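Stollasa Folding Movie Screen

Home > Screens > Portable screens > Stollasa

Price: $450
In stock at Ilthorpe and Biltodville
Made by Hegarty

Overview

The Stollasa is a folding projection screen for watching movies at home, in the yard, or in a hall that doesn't have a screen of its own. It has a square-section aluminum frame, two legs, and a white fabric surface that snaps onto the front. The picture area is 8 feet wide in the standard widescreen shape. Two people can put it up in a few minutes. One person can do it too, but it takes longer and you need a clear floor.

It comes in a wheeled bag that fits across the back seat of most cars. The fabric folds into its own sleeve inside the bag so it stays away from the frame joints.

What's in the bag

Frame, hinged, one piece
Two legs with crossbars
Front projection surface, matte white
Fabric sleeve
Four ground stakes and four guy lines
Two sandbag covers (sand not included)
Spare snaps and a snap tool
Printed setup sheet

Specifications

Picture width: 8 feet
Shape: widescreen
Surface: matte white, front projection, black backing
Border: black, sewn on
Frame: aluminum, hinged, with locking elbows
Leg height: adjustable, three positions
Suggested projector brightness: 2,000 lumens or more for a room with a lamp on
Use: indoors, or outdoors in dry weather with little wind

The surface

Matte white is the safest choice for a screen that will be used in different rooms. It spreads the light evenly, so people sitting off to the side see close to the same picture as people in the middle. It does not brighten the picture. If your projector is weak, a gray or silver surface won't fix that, and you are better off making the room darker.

The black backing keeps light from passing through. This matters most with a window or a streetlight behind the screen. We don't sell a rear projection surface for the Stollasa at this time. Hegarty has told us one is planned but has not given us a date.

Older movies in the squarer shape will show with empty bars at the left and right. Very wide movies will have bars at the top and bottom. The screen has no masking panels. Some customers pin black felt over the unused parts, and the border is sturdy enough to take clips. Please don't put pins through the white fabric.

Cartoons and other animated movies tend to show creases more than live action does, as there are often large areas of one flat color. If that's most of what you watch, leave the surface snapped on for an hour or two before the movie. Most fold marks will drop out under tension. The deep ones from the first unpacking may take a couple of evenings.

Setting up

Lay the bag down where the screen will stand and take out the frame. Open it flat on the floor, face up, and push each elbow until it clicks. Start the surface at the top corners, then the bottom corners, then work along the sides. It will feel too small. Keep going from the corners toward the middle and it will reach.

Attach the legs while the frame is still on the floor. Stand it up with one person on each side. Set both legs to the same height before you lift -- changing them afterward is awkward.

Outdoors, use the stakes and all four guy lines every time, even on a still evening. On a patio, fill the sandbag covers and lay them over the crossbars. Take the screen down if the wind picks up. A surface this size catches a lot of air.

Where to put the projector

Check the throw distance in your projector's manual for a picture 8 feet wide. A short throw model can sit on a low table a few feet in front. A standard one usually has to go behind the first row of seats. Line it up with the middle of the screen if you can. Digital keystone correction will square up a crooked picture but softens it a little.

The Stollasa has no speaker mounts. Speakers can stand on the floor on either side of the legs.

Care

Wipe marks with a soft cloth and plain water. Don't use glass cleaner, bleach, or a scrubbing sponge. Don't iron the fabric. Let the surface dry completely before it goes back in the sleeve, and store the bag indoors. The snaps wear out before anything else does. Replacing one with the tool in the bag is simple and the setup sheet shows how.

Spare parts

Surfaces, legs, snaps, elbows, and bags are all available separately. Call either store with the serial number, which is on a label inside the left upright. Earlier frames used a different elbow and the new ones will not fit them.

Renting one

Both stores have a Stollasa for rent, with or without a projector. The rental comes with the same parts as the new one, plus filled sandbags. Bring a driver's license. Rentals for outdoor use can be moved to another date if the weather is bad, as long as you call before pickup. You will need your own permission to show a movie to the public. We can't arrange that for you.

Warranty and returns

Hegarty covers the frame and legs against faults in the metal and the joints. The surface is covered for faults in the stitching only. Stains, tears, and wind damage are not covered. Unused screens can be returned to either store in the original bag. Once a surface has been snapped onto the frame we treat it as used, and can offer an exchange for a fault but no refund.

Questions

Eimear Hayes handles screens and projectors at Ilthorpe and can tell you if your projector is a good match. Have the model number handy when you call. Biltodville can take orders and hold stock, and has a Stollasa set up on the floor if you'd like to see one before you buy.

Prices on this page were last checked on 3rd April.
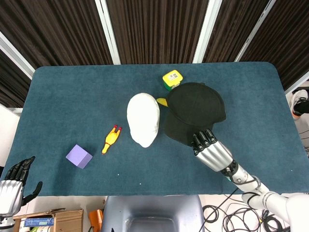

Foam cube, rubber chicken, mannequin head and black baseball cap on a teal-covered table.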